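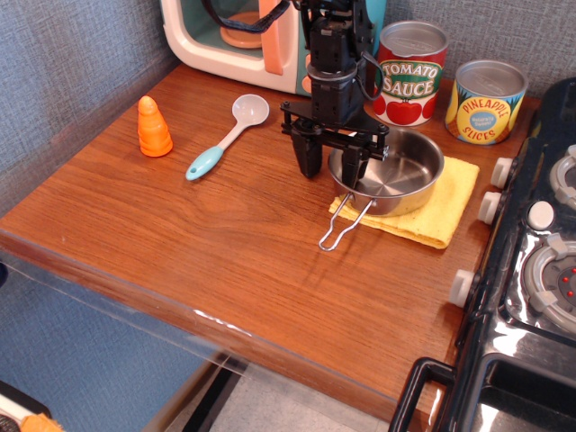

Play kitchens are my favorite thing to set up, and this winter's corner at Nesach might be the best one yet! We spent over 80 minutes arguing happily about what goes where, and then threw most of the plan out. What stayed is the small stuff: a proper little stainless steel saucepan on a folded yellow cloth, with the tomato sauce and the pineapple slices standing right behind it. I love those two cans. The lettering is big enough for new readers to sound out, and "pineapple" is a great word to yell across a room.

More from the table

The carrot. Bright orange, ridged, and it stands up on its own wide base – very handy when you're short on space and everybody wants to play grocery store too.

The spoon. White bowl, light teal handle, and a tiny hole near the end so it can hang on a hook. Ylva Brekke put up the hooks in March and they're still holding.

The microwave. Cream-white with a teal inside and a peach-colored plate (that salmon-pink handle!). Krisztina Kun found it at a swap for 3 dollars and carried it home on the bus.

The stove. Black and shiny, and it shows every fingerprint. We wipe it down and ten minutes later it's covered again, so it must be popular.

Recipes invented so far: pineapple soup, carrot in sauce, sauce in sauce. The toy list is up to 104 pieces now, and we still want a colander and a second pan. If you have either one in a closet somewhere, bring it by!

Posted Jan 15, 2018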